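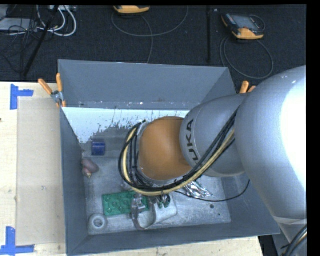
Clearing a snagged cable during bin picking

A gripper cable that sags below the wrist can catch on a part or on the bin wall. On our Stuser cell this showed up as a force stop halfway through a pick, 9 times in one August shift.

1. Press the emergency stop. Do not reach into the bin while the drives are on.

2. Look for the catch point before you move anything. Check the loop beside the wrist first, then the thin gripper lead.

3. Release the stop, switch to manual mode and jog straight up at reduced speed, 80 mm. If the force reading climbs, stop and free the cable by hand with the drives off.

4. Check the jacket for cuts. Replace the lead if you find any.

5. Take up the slack with 2 hook-and-loop ties. Leave enough for full wrist rotation.

6. Turn the wrist to both limits, then run 3 picks in manual mode before going back to automatic.

Report repeat stops to Notburga Prantl.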